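Home Articles Opinion Archive Contact

Replaceable straps and the case for a common fitting

By Aatos Laaksonen

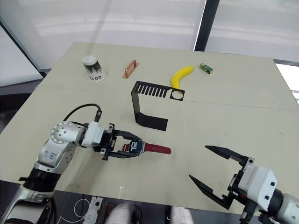

The strap fails first

A wristwatch has one part that is certain to wear out, and it is the strap. Sweat, soap and daily bending will finish a rubber or leather strap long before the movement or the battery gives trouble. The sensible design response was settled decades ago: a sprung bar between two lugs, in a small number of standard widths. My father's watch dates from 1974 and takes a new strap from any market stall.

Much of the smartwatch trade has abandoned this. Many makers now use a fitting of their own, often changed between models, and the buyer pays for it. At the repair counter I run in Tivside, the commonest request in September was for a strap that was no longer made. The watches themselves still worked.

What the makers argue

Three arguments are usually offered. The first is sealing. It is weak, as the strap fitting normally sits outside the sealed case. The second is strength. Elli Oksanen, who tests fasteners at Bruvis, put a plain steel sprung bar through 3000 loading cycles at my request and found no measurable wear at the lug holes. The third is ease of use, and here I give some ground. A sliding catch is quicker than a sprung bar, particularly for people with stiff fingers. But a quick-release lever on a standard bar is nearly as fast and fits older cases too.

What should be required

I would ask for two things. The lug width should be printed on the case back, in millimetres. Any maker using a special fitting should publish its drawing when sales of the watch end, so that small firms can supply the part.

Tanveer Talpur of Weltulgate objects that published drawings invite poor copies. They do. Poor copies are already on sale — I have a drawer of some 200 of them — and most fail because the dimensions were guessed from a worn sample. A correct drawing would remove that particular fault. It would not improve the rubber, and buyers will still have to judge that for themselves.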